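Home | Desks | Chairs | Storage | Reviews A-Z | Search

Plura Pedestal Table: Review
December 31, 2020

Plura sells this as a side desk for small rooms. I have used mine since November, mostly for a laptop and paperwork. The top is a plain white rectangle with rounded corners. It sits on a single chrome pole, and the base is a white star with spoke legs, so feet fit under it easily.

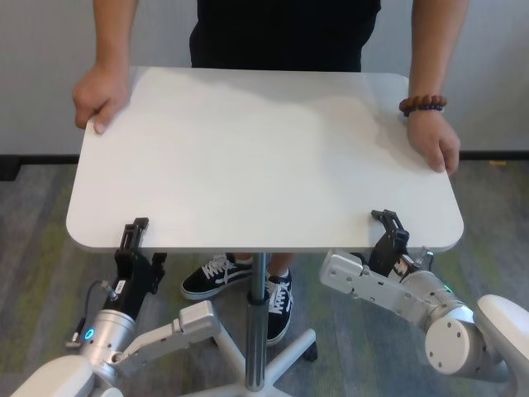

Melon wrote in to say that hers leans a little when she rests both elbows on one side, and that tightening the bolts under the top cured most of it. Mine needed the same after two weeks.

The finish is smooth and matte. Pencil comes off with a damp cloth. Ballpoint takes longer and leaves a faint line. 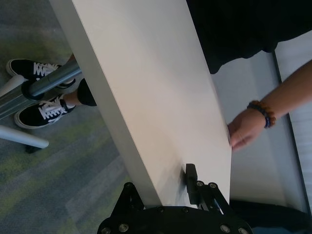
Can it hold a large monitor?
Only if the stand goes over the pole. Near a short end the top dips when you type.

Assembly took me almost 100 minutes, most of it spent on the pole. The sheet that comes with it shows 4 steps and skips the order of the washers.

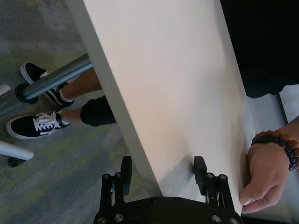
Voltham Home Review, No. 3, p. 4

The side edge is the part I would watch. Mine has one small chip from a door frame. For light work it is a good table, and it's easy to move to another room. I would not buy it as a main desk.

Print this page | E-mail this review
Contact | Copyright Voltham | Back to top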